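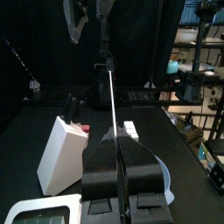 Ticket 963 again, Gunarbridge shared kitchen, re: the little red-handled knife. So I'm the one who opened this in December, and I'm adding to it so the next person doesn't have to start from zero. The complaint was that the small knife won't stay seated in the block, and I said I'd sort it out. The white block is back on the left side of the black tabletop, tilted the way it always sits, with the three black handles leaning up and to the left and the red one poking out at the right corner. That's the one I'm talking about!

What I tried first: turned the block upside down over the sink and tapped it. Loads of crumbs came out (gross) and a bit of bread tag. Put the knife back, gave it a wiggle, still loose.

Second try: Juwita thought the slot might be gunked up near the bottom, so I ran a skinny bottle brush down it with warm water and dish soap, then left the whole block upside down on a towel for 20 hours. Better, but you could still hear it rattle when somebody shut a drawer.

Third try was Khoa's idea, and I wish I'd asked him sooner - he cut a strip of thin cork, 2 inches long, and slid it down the back of the slot with a butter knife. No glue. It grips nicely now and comes out without a fight.

Update, 4 p.m.: Radu asked if we should just order a new block from Vustora. I'd say no for now, the other slots are fine and I kind of like this one. If the cork gets damp or smells funny, pull it with tweezers and cut another, there's a spare piece in the drawer with the rubber bands.

Please don't put knives away wet, and please don't jam the peeler in there. Leaving this open until Nicanor has had a go with it, he's the one who uses the red knife most.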